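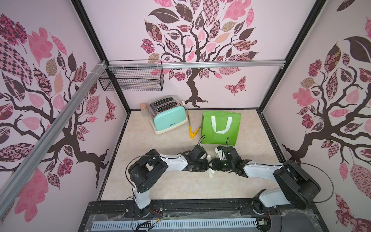 Tree panels with patterned leaves and a butterfly.

Walkers wanted: Bivley to Ornwood, on foot, mostly in silence

In May a small group of us will walk 330 km from the old reservoir at Bivley to the town square in Ornwood, asking people along the way what they remember of the flood and what they think should happen to the valley now. We have 18 places for walkers. We are also looking for one person to film it, preferably someone who can walk backward without falling into a ditch.

The walk takes 21 days. We walk in silence each morning and talk in the afternoon, by which time most people have a lot to say about their feet. Evenings are spent with whoever will have us: church halls, school gyms, and one very patient dairy farm outside Lawal. You will sleep on floors. Some of the floors are good.

You don't need to belong to any faith, party or hiking club. You do need to be 18 or older, able to walk a full day with a pack, and willing to hear out people who disagree with you, including those who own the land you are crossing. We carry no banners. Musa Nwankwo, who planned the route, once carried a banner over a mountain pass in high wind and will be glad to tell you about it after lunch.

For the filming job: bring your own camera and sound kit, and be ready to put it down when asked. Some families have agreed to talk but not to be recorded. The finished film will run at community screenings through Flivar, our very small production outfit. There is a flat fee, best described as modest, paid in 3 parts. Walkers are not paid at all, so please don't compare notes.

We cover food, the baggage van and the ferry. You cover travel to Bivley, boots and socks. Bring more socks than that.

To apply, write to Tanko Bassey at the Flivar office and tell us, in a page or less, why you want to come and what you are like when you're tired. Camera people should add a link to something they shot outdoors. Applications close 19 March 2018. Everyone who writes will get a reply, though Tanko types with two fingers and asks for your patience.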